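Scratched stainless sink, refinish it or leave it alone?
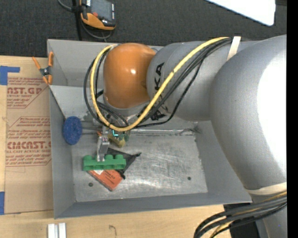

sinkside_dan
Posted 2024-07-11

We bought a house in Lendden in the spring and the kitchen came with a stainless double bowl that has to be original. The drains are fine and it doesn't leak, but the bottoms of both bowls are covered in scratches going every direction. My wife wants it gone. I'd like to try refinishing it first. If you look at the flat bottom of the metal bin, with the scratches and scuffs and the pale shine over them, that is very close to what my bowls look like under the window. A new sink of the same size from Oner is 154 dollars before the faucet, and the old one is glued under a laminate counter that I don't want to disturb. Has anybody sanded one of these and been happy with it after a year?

mrs_pellet
Yes. I did mine with the gray pads, coarse then medium then fine. Always go the same direction as the factory grain, never in circles. It took a whole Saturday. It doesn't look new but it looks even, and even is what you want.

grout_line
I'd leave it. Stainless scratches from the first day you own it. After enough years the scratches blend together and you stop seeing them. All sanding does is start the clock over, and the first pan you drag across it will show up worse than before.

mrs_pellet
That hasn't been my experience. Mine was done four years ago and I use a rack in the bottom. No big marks.

grout_line
Then it's the rack doing the work. You could have bought the rack and skipped the sanding.

Erdős
Check how thick the sink is before you do anything. Knock on the bottom. If it sounds like a cookie tin it is thin and I wouldn't lean on it with a power sander. By hand is fine on any of them. Also find out which way the grain runs. On mine it runs front to back in the bowls and left to right on the ledge, and I got the ledge wrong.

sinkside_dan
Knocked on it. More of a thud than a ring, and there's some kind of gray coating on the underside. Grain runs left to right in both bowls as far as I can tell. Hard to see in the corners.

Erdős
The coating is sound deadening. Thud is good. Corners are where you'll hate it. Wrap the pad around a piece of wood dowel.

tilly_b
Don't use steel wool whatever you do. Little bits stay behind and rust and you get orange specks. I had them for months. Barkeeper-type powder got most of it off.

distholm_renter
My landlord had ours done by a company here in Distholm and it was 30 minutes of work and looked terrible. Swirls all over. So if you pay someone, ask to see one they've done.

grout_line
Or don't pay someone and don't sand it.

sinkside_dan
I'm going to do the small bowl this weekend and leave the big one. If my wife likes the small one I'll keep going. If not we're out one pack of pads and I'll start measuring for the new sink.

mrs_pellet
Good plan. Rinse a lot while you work, and wear gloves.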